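Re: [lamton-sewers] Curtain lining for the Jillmont hall
From: Yetunde Bassey
Feb 6, 2024
2 replies · 14 views

Sarla Bajpai wrote:

> Hi all,
> The Jillmont hall has asked us to redo the stage side curtains before the April concert. The old ones are faded down the leading edges and the lining has split at the hem on both. Zane measured the drop and gets 600 cm less the track allowance. My question is whether we should line them again or go with a heavier face cloth and leave the lining out. I have only ever done house curtains, so I would like to hear from somebody who has made big ones.
> Sarla

Hi Sarla,

I'd line them. I made a pair for the old school at Krūmiņa and left them unlined to save money, and they lasted two summers before the sun got to them. The window on the west side at Jillmont is worse. A lining can be replaced for a fraction of the cost of the face cloth, and the curtains hang better with the weight behind them.

A few things from doing the last lot:

Wash or steam a test piece first. Cut it square, mark the size on paper, and measure it again once it's dry. Cotton linings can shrink more than the face cloth, and over a drop that long you will see it at the bottom as a pucker. I leave the lining hem loose and catch it to the face hem with thread chains every 30 cm or so.

Hang the curtains for a week before you finish the hems. Pin them up, let them drop, then mark from the floor. Ülle Kivi did hers on the table to the measured length and had to unpick the lot.

Check fire treatment before you buy anything. Ask the hall what their insurer wants in writing. Some treatments come out in the wash, and then you're up for having it done again.

For colour, the hall wanted something that won't fight with the walls, so I've been looking at greys. A twill is worth considering. It drapes more softly than a plain canvas of the same weight, but you do need to keep the diagonal running the same way on every width or the panels will look like different colours under the lights. It shows lint too, so buy a decent clothes brush.
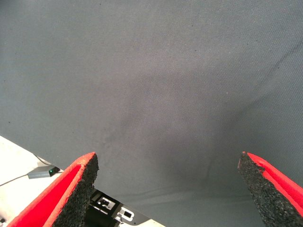 Photo: Y. Bassey

Blue-grey is the one I'm leaning towards. Zelen quoted 158 dollars a roll end for the lining, and they'll hold it until Friday. I haven't got a final price on face cloth. If anyone has an account somewhere cheaper, please say so on the list and don't just email me, as Laimutė Kivi is keeping track of the quotes.

I can do the long seams on my machine if someone else cuts. We'll need two people on the floor for the cutting — it's not a job for one pair of knees. Sarla, can you ask Zane whether his measurement was taken from the track or from the bottom of the gliders? It makes a difference to the heading.

Regards,
Yetunde

Share (2)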